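Flaline Disassembly Cell — Setup and Maintenance FAQ
Last updated 8 May 2020

How should the tower be placed?
On its side, open side up, with the cover laid flat to the left. The drive cage goes to the right. The Kourkoulas program assumes this layout and does not search for the case.
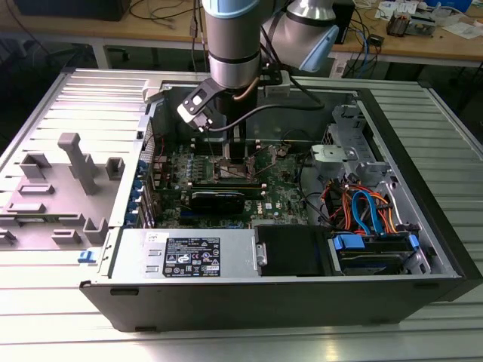

When do I need to re-teach the approach point?
After any change to the gripper bracket or its screws, and after a collision stop. Jog the wrist down over the processor socket at low speed, check clearance to the graphics card, and save the pose under a new number.

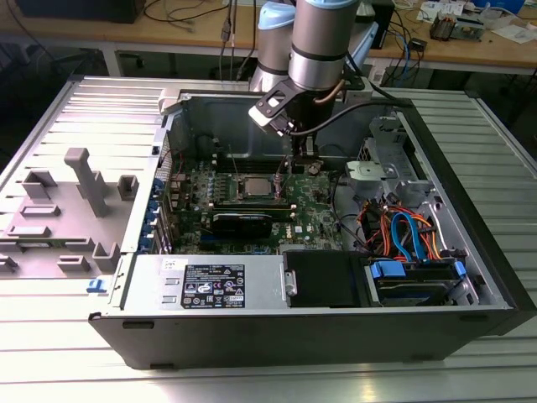 Keep the old pose until the new one has run 7 cycles without a stop. The cell was at about 368 cycles when we last had to go back to one.

How are the cables on the arm checked?
By hand, with the arm paused and the drive power off. Follow each cable from the wrist to the gripper and feel for kinks or flat spots. The copper-colored one must keep a loose curve.
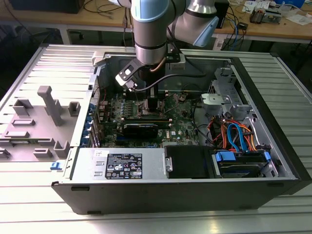
Replace any cable that has gone stiff — do not tape it. Spares are in the Nultov drawer, 2 per type.

Can I use a different case model?
Not yet. A second layout is planned for June.

Where are faults logged?
In the Jidness sheet, with the pose number and the stop code.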